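Does a wood table really need feeding?

Every February the house dries out and the articles come round again. Your table is thirsty. Your table is starving. Feed your table! I have read more of these than I should admit, and I own a table that is supposedly hungry, so I decided to pay attention for once.

The table is light wood with a pale honey grain, and I'm fond of it. I bought it secondhand from a man in Vodmont who swore it had been oiled twice a year all its life. Maybe so. He also swore it would fit through a normal door.

The product everyone pushes is a tin of something called Brosto. It smells like oranges and costs more than dinner. The label says it "nourishes the fibers." Wood is dead. It was dead before it got to Vodmont. I don't see what there is to nourish, and I've never gotten a straight answer from anyone selling the stuff. What oil does, as far as I can tell, is make the surface a bit darker and a bit shinier for a while, and then you wipe it off on your sleeves.

So I did one end with Brosto and left the other end alone. Wiped both with the same damp rag, ate at both, put the same mugs down on both. After 4 months I asked Pei-shan Man to tell me which end was which. She picked the wrong one, then changed her mind, then asked if it was a trick.

I'm not saying oil does nothing. A raw board next to a sink probably wants something on it, and I wouldn't argue with a cutting board person. But a table that gets toast crumbs and mail? I think a rag, a coaster when you remember, and wiping along the grain gets you most of the way. The rest of the tin went on a squeaky drawer, where it didn't do much either.

I'll leave the top alone until next winter and see if it dies of hunger.

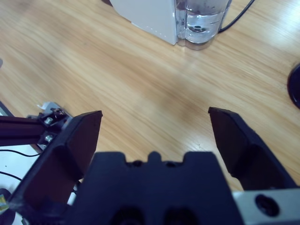
Lourenço Barros: I'd give it longer than 4 months. Mine looked fine with nothing on it for 2 winters and then one hot pan left a white ring I never got out, and the oiled leaf next to it only needed a rub. Could be luck. But try a drop of water on both ends and see which one soaks it up first, that tells you more than looking at it.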